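3.2 손잡이형 그리퍼 제작

이제 제가 제일 오래 붙들고 있었던 부분을 이야기할 차례네요. Detura의 손잡이형 그리퍼는 전부 Wunico 공유 작업실에서 만들었습니다. 집 책상에서 시작했다가 톱밥이랑 나사가 키보드 사이로 들어가는 바람에 8월에 작업실로 옮겼고요(가족들이 좋아했습니다). 설계 목표는 단순했어요. 사람이 손에 들고 시연한 동작을 나중에 로봇 팔이 그대로 따라 할 수 있도록, 양쪽 손끝의 모양을 똑같이 맞추는 것!

손가락 암은 플라스틱으로 만들고, 암과 브래킷 사이는 청록색 아노다이징 금속 원통으로 이었습니다. 처음 만든 판에서는 이 자리에도 플라스틱을 썼는데 조금만 힘을 줘도 손가락이 비틀려서 도저히 못 쓰겠더라고요. 금속으로 바꾸고 나니 유격이 확 줄었고, 조립할 때 기준 잡기도 훨씬 편해졌습니다. 패드는 검은색 무광 판으로 정했습니다. 반짝이는 재질은 조명에 따라 영상 속 밝기가 자꾸 튀어서 손끝 위치 추정이 영 불안했거든요. 최종 구성은 그림 4에 실었습니다.

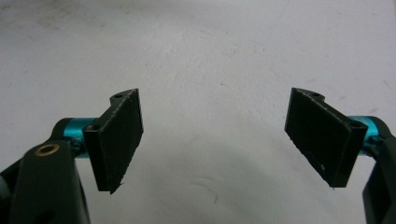 그림 4. 손잡이형 그리퍼의 두 손가락과 검은색 패드. 밝은 회백색 면 위에서 벌린 상태.

패드 각도는 정말 여러 번 고쳤습니다. 완전히 평행하게 두면 상자는 잘 잡히는데 얇은 물건이 자꾸 빠지고, 너무 기울이면 이번엔 상자가 밀려 나가요. 결국 안쪽으로 살짝 기울인 쪽으로 타협했고, 이후의 실험은 모두 이 각도로 진행했습니다. 패드는 소모품으로 봤습니다. 시연을 70회 할 때마다 모서리 상태를 확인하고, 보풀이 심하면 갈아 끼웠어요.

이렇게 만든 그리퍼로 모은 시연은 모두 3643개입니다. 그중 283개는 손끝이 화면 밖으로 나갔거나 기록이 중간에 끊겨서 학습에서 뺐습니다. 아깝긴 했지만, 억지로 넣고 학습시킨 초기 모델이 허공을 집는 버릇을 배운 걸 보고 미련을 버렸습니다. 비교용으로는 Vander 방식의 고정 손가락을 같은 작업실에서 따로 만들었고, 두 그리퍼의 무게 차이가 결과에 섞이지 않도록 손잡이 쪽에 추를 달아 맞췄습니다. 추를 고정하는 방법과 보정 순서는 3.3절에서 이어서 설명하겠습니다.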